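Section 4. Filling and Starting the Kallham Worm Bin

Revised 1/19/22 by Lamai Thammasiri for Trimico
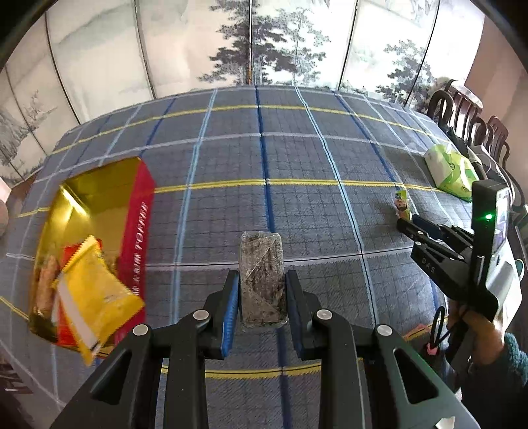

Read this section before you open anything. Most of the trouble calls we get come from people who followed the advice on the back of a seed packet, or a video, and filled the bin to the top on day one. The bin will not make finished compost in two weeks. I have seen that claim printed in places that should know better, and I have yet to see a bin that did it.

4.1 Before you start

You need the base, the lower tray, the lid, the spigot, a bucket, and enough shredded plain cardboard to cover the tray to the depth of your hand. The upper tray stays in storage until Section 6.

You may have been told you need a starter powder. Our testers in Trudville ran bins with and without one from fall through February and could not tell them apart. If you already bought some, it will probably do no harm. Don't buy more.

4.2 Setting up the base

1. Choose a spot out of direct sun. A garage floor or a covered porch will do. Under the kitchen sink is often recommended, mostly by people who have not tried to drain a bin under a sink.

2. Put the base on level ground and screw the spigot in by hand. Stop when it is snug. A wrench will crack the collar, and the warranty doesn't cover that.

3. Pour in 2 cups of water and look under the spigot after an hour. If the floor is damp, take the spigot out, reseat the washer with the flat side in, and try again.

4. Drain the water and set the lower tray on the base.

CAUTION: A full tray is heavier than it looks. Do not lift the bin by its lid. The lid clips are there to keep raccoons out, and even at that they are only fair.

4.3 Bedding

5. Soak the cardboard in the bucket, then squeeze it out. It should feel like a wrung sponge.

6. Fluff it and spread it over the tray. Leave out glossy paper and anything with tape on it.

7. Mix in two handfuls of garden soil. Any soil from an unsprayed bed is fine. The "living mineral" blends sold for this job are soil with a better label.

8. Close the lid and leave the bin alone overnight.

NOTE: If the bedding smells sour the next morning, it is too wet. Add dry cardboard. Do not add lime, whatever the forums say.

4.4 Adding the worms

9. Tip the worms onto the bedding in one pile, along with whatever they were shipped in. Don't bury them. They will go down without help.

10. Leave a light on over the bin for the first night with the lid off. Worms avoid light, and this cuts down on escapes. It does not end them, so check the floor before you walk across it in socks.

Sellers like to quote 1,000 worms to the pound. Treat that as a sales figure. Size varies a great deal, and the feeding steps below don't depend on a head count.

4.5 First feeding

11. Wait two days, then bury one small handful of vegetable scraps in a corner.

12. Wait until most of it is gone before you add more. This may take longer than you would like. Feeding on a fixed schedule is the most common way to end up with fruit flies.

13. Move to a new corner each time and cover the food with bedding.

Keep out meat, dairy, oil, and pet waste. Citrus is argued over. The Liepiņa growing guide bans it outright; we have put in small amounts with no bad result, but a whole bag of orange peels is asking for mites.

CAUTION: Do not feed bags or cups marked "compostable." We buried one in a test bin and dug it up 142 days later. You could still read the word on it.

4.6 Liquid from the spigot

Drain the base when you see liquid in it. Many guides call this liquid tea and tell you to pour it on your tomatoes. It is runoff from rotting food, and nothing we have read persuades us that it feeds plants. Pour it on an ornamental bed or down an outside drain. Keep it off salad greens.

If nothing comes out and the base is clearly full, clear the spigot with a pipe cleaner. Order part 97 if the washer has gone stiff.

Go on to Section 5 once the first three corners have been fed.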